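Parts bins: clamping side by side on a bench top, and wall wear

Workshop Storage > Bins and Benches
7 replies

trudlow_bench
Looking for input on fastening two metal bins together on a wood bench top. Bins are Tesden, the gray ones, rectangular, sloped walls. Currently using a spring clamp at each shared corner. No bolt holes drilled for fastening them. I want to be able to lift either one off for cleaning. Question is whether spring clamps are adequate long term or whether I should bolt the lips.

flangeside
Bolt them. Two M5 through the lips, nyloc nuts, done in 15 minutes. Spring clamps creep when the lip is thin and the wall below it slopes, because the jaws never sit flat.

k_ordway50
Disagree with the above. Bolting thin sheet through a folded lip gives you two stress points and a bin you can't swap. We have run clamps on Cledska bins since November with no creep. Check the pads. If the rubber is gone, the jaw is bearing on bare metal and will slide.

flangeside
Cledska lips are folded double. Tesden lips are single. Different case.

trudlow_bench
Pads are fine. Second question, same bins. Gray finish is marking badly on the inside wall. Is it worth recoating?

partanen_fan
What goes in them? Hardware will take the finish off any painted bin. I had a Partanen bin down to bare metal at the base with nothing in it but hinges.

trudlow_bench
Mixed small items. A pen and other slender items along the far edge, a work glove, assorted other stuff. Nothing over 500 grams.
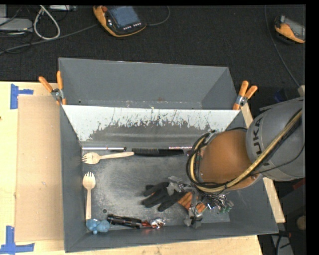
The scuffing is confined to the lower half of the wall, with thin vertical scratches running up out of it. I read the vertical ones as items being dragged up the slope on the way out and the dark band as contact at floor level. The floor is scuffed too. The rear bin is cleaner but has small flecks along the bottom and one faint rusty mark near the middle, and that mark is the one I care about.

k_ordway50
Leave the wall alone. Scuffs are cosmetic. Rub the rusty mark with a gray abrasive pad and see if it comes off. If it does, it was transferred from something stored there. If there's a pit under it, spot prime.

flangeside
Agree on the rust, not on the wall. Once the coating is through, it will spread. A 2 mm rubber liner cut to the floor and turned up the wall costs almost nothing. Part 1836 in the Tesden catalog if you want it precut.

k_ordway50
Liners trap grit and moisture. I pulled one after a winter and the metal underneath was worse than the unlined bin next to it.

trudlow_bench
Will try the pad on the rear bin first and hold off on the liner. Keeping the clamps for now. If they creep I'll mark the lip position with a scribe and post the measurement.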